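Garnus Overnight Hand Cream, 150 ml

Garnus Overnight Hand Cream is a thick, unscented cream for dry and cracked hands. It is made to be put on last thing in the evening and left until morning. The 150 ml tube is the larger of the two we stock and has a flip-top lid that stands flat on a shelf.

Product code: 705
Size: 150 ml
Skin type: dry, very dry, rough
Scent: none added
Texture: heavy, slow to sink in
Also sold as: 47 ml travel tube

What it does

The cream leaves a layer on the skin that slows down water loss. Glycerine draws moisture into the top layer of skin and shea butter sits over it. There is a small amount of oat extract, which many people find comfortable on skin that has been washed a lot. It will feel greasy for the first quarter of an hour or so. Garnus do not claim that it treats eczema or any other skin condition, and neither do we. If your hands are bleeding, weeping or very sore, see a pharmacist first.

How it compares

We carry three hand creams at present and customers often ask which to choose.

Garnus Overnight is the heaviest. It is a poor choice for daytime if you type or handle paper, as it leaves marks.

Donati Daily Hand Lotion is much thinner and comes in a pump bottle. It sinks in within a minute or two and has a light lemon scent. You will probably need to use it several times a day.

Kinmont Barrier Cream falls between the two. It is meant to go on before wet work such as washing up or cleaning, and it washes off with soap. Plenty of people use the Kinmont by day and the Garnus at night, and the two sit together well enough – just wash the barrier cream off before bed.

Ingredients

Water, glycerine, shea butter, cetearyl alcohol, sunflower seed oil, dimethicone, oat kernel extract, panthenol, phenoxyethanol, xanthan gum, citric acid. There are 11 ingredients in the current version. The older version, in the tube with the grey lid, also contained lanolin. We sold the last of that stock in July, so any tube ordered from this page will be the new one. Please read the list on the tube itself if you have an allergy.

How to use

Wash your hands in lukewarm water and pat them nearly dry. Squeeze out a blob the size of a hazelnut and work it over the backs of the hands first, then the knuckles, then round the nails. Whatever is left can go on the palms. Cotton gloves help keep it off the bedding and are listed under Accessories.

Used nightly on both hands, one tube should last most people between six and eight weeks. It can also be used on heels and elbows. Do not use it on the face.

Storage

Keep the lid shut and store the tube at room temperature. In a cold bathroom the cream goes stiff and is hard to squeeze. Stand the tube in a mug of warm water for a few minutes and it will soften. A little clear liquid at the nozzle is normal after warm weather. Squeeze it out on to a tissue and carry on. Use within twelve months of opening.

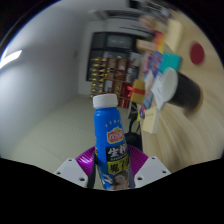
Can I use it under nail varnish?

Put the varnish on first and let it dry fully. Any cream left on the nail will stop varnish from sticking, so if you are painting your nails in the morning, wipe each one with remover beforehand, even if they look clean.

Delivery and returns

Orders are packed at our Tudport shop and sent by second class post. Orders placed before 2 pm normally go out the same working day. You can also choose to collect from the counter, and we will email you when your order is ready.

Unopened tubes can be returned within 30 days. We cannot take back a tube once the foil seal under the lid has been broken, unless it is faulty. If a tube arrives split or leaking, send us a photo of it with the packaging and we will replace it – there is no need to post it back.

Goes with: cotton overnight gloves (one size), Kinmont Barrier Cream, Garnus Foot Balm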